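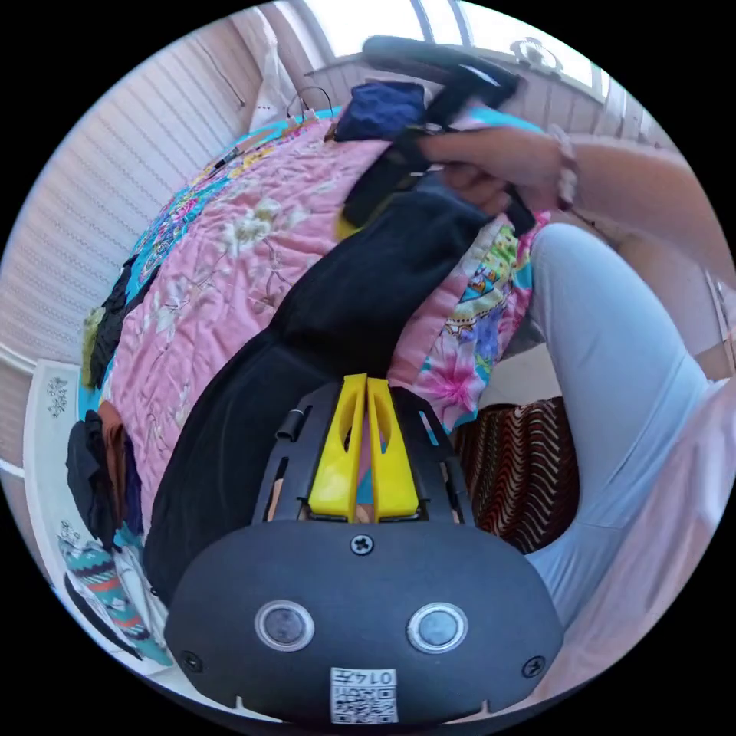 Bed and clothes work with the hand grippers - tips for the team

Collected by Annick Deschamps, with remarks from Randi Eide and Fabrice Bodin. Updated 9th January.

Since October half of our hours at Tutwood go to teaching the folding machines, and the other half is the same laundry and room work as before. Many of you asked me to write down what helps.

Hold the gripper low, close to the yellow fingers, and let your elbow rest against your side. Your wrist will be tired after 40 minutes, so change the task then. Ginette Carré makes her change earlier and her recordings are as good as mine.

Take long clothes by the strap or the shoulder seam. If you take them in the middle, the cloth closes over the fingers and the machine learns a bad habit from you.

Dark clothes on dark clothes are difficult. Spread them on a light quilt first, and leave a hand's width between the heaps. 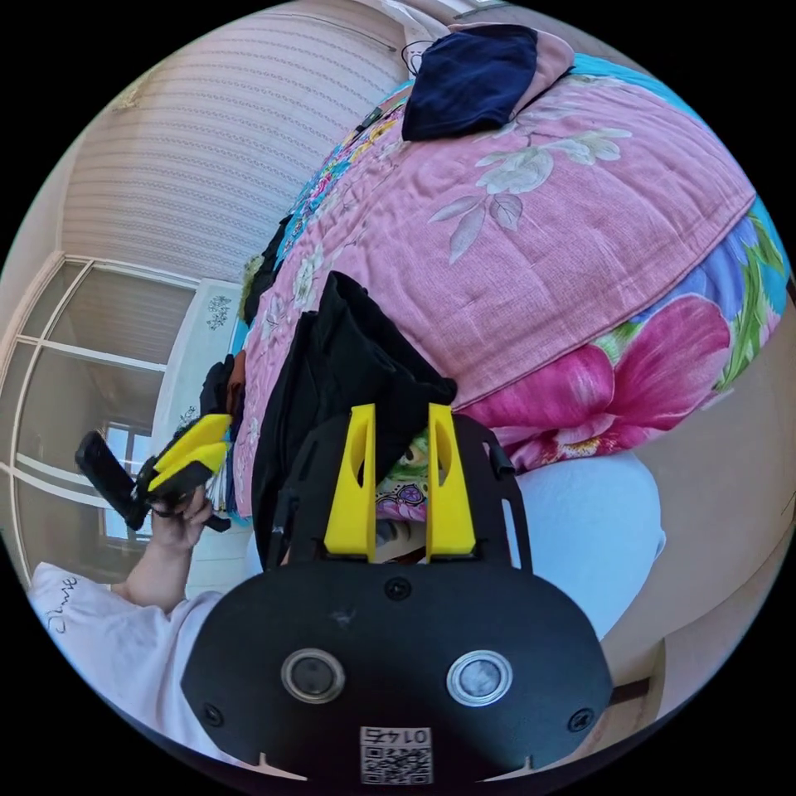 A thick quilt should be pulled from its border, where the edge is firm. Pull slowly, stop, then pull again. Do not try to lift all of it with the gripper - for this we still use two people, and I think it will stay so for a long time.

Wipe the fingers with a damp cloth when you finish. Fluff from wool collects in the openings.

About the work itself: Lucienne Lebrun asked if the machines will take the morning shift. The management has told us that the hours are fixed until next October. What is already different is the ironing room, where the Besnard folder does the towels, around 90 in a shift, and we only check the corners. Some of us miss the towels, because it was a quiet job and one could talk.

If your label number does not read, write it on the sheet by the door and take another gripper.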